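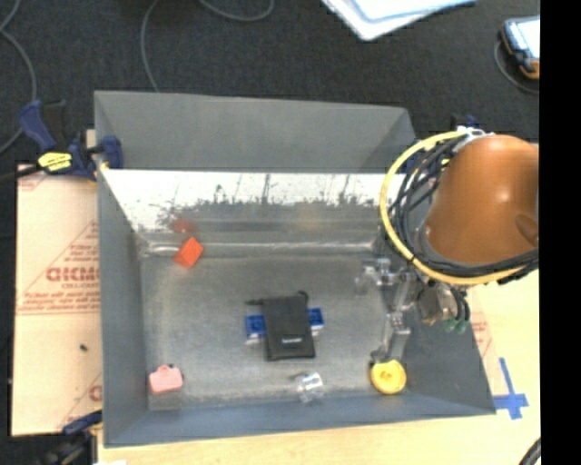 A metal bin with scuffed floor and low front wall.

Mumdale extends household metal collection to Mostyn

February 3, 2023

Mumdale District Council has confirmed that its kerbside collection of scrap metal will be extended to 3,368 households in Mostyn. The service has operated in Curkitz since December, and 621 residents replied to the consultation that followed.

Collections will be made every second week. Residents may put out pans, tins, taps and small lengths of pipe. Paint tins must be empty and gas bottles will not be accepted. Larger items should be taken to the Curkitz depot, where opening hours are unchanged.

The contract remains with Distasa. A leaflet and calendar will be delivered to each address before the first round.

Comments (3)

tillybank: Does this include the flats on the Mostyn road? We never got the last leaflet.

Old Curkitz: Works fine here, but they come early.

R_M_44: What about kettles?

Related items
Curkitz depot: winter hours
Garden waste permits pass 3,000
Road closures in Mumdale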